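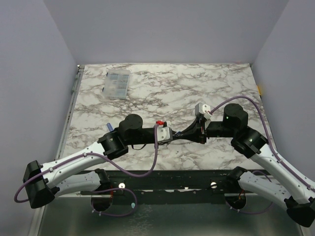

Recipe writers should put salt in grams

I cook from other people's recipes most evenings, and the instruction I trust least is "season to taste". It sounds generous. In practice it leaves a new cook guessing at the one thing that decides whether a pot of beans is worth eating.

My view is simple. Every savoury recipe should give a weight of salt for the main dish, and the cook can change it the second time.

The usual objection is that palates differ. They do, though by less than people think. When I ran the evening class at Savwood with Kobina Nartey, we had everyone make the same lentil stew from the same sheet, which said to season to taste. Most of the pots were flat. The cooks had tasted them and known something was missing, and had added more cumin, or lemon, or stock cube. When Kobina put a weight on the sheet in September, the stews came out close to one another and people asked for the recipe.

Spoons don't solve it. A teaspoon of flaky salt and a teaspoon of fine salt are different amounts, and the recipe rarely says which was used. A cheap digital scale does solve it. For plain vegetables and pulses I start at 4 grams for 400 grams of cooked food, and go down if there are olives, capers or miso in the dish.

Some readers have been told by a doctor to cut down on salt, and they have the most to gain from a number. You can't halve a pinch with any confidence. You can halve 4 grams.

Cookery editors tell me that weights look fussy on the page. Adom Agbenyega, who edited my first pamphlet, took every one of them out and put "a good pinch" in their place. I had letters about that pamphlet for two years, nearly all of them asking how big a good pinch was. Flour is weighed, butter is weighed, and no reader has ever written to me to complain about it.

I would make an exception for salads and anything dressed at the table, where the salt goes on last and you can see and taste what you are doing. Soup, stew, rice, dough and beans should have a figure beside the salt like everything else in the list.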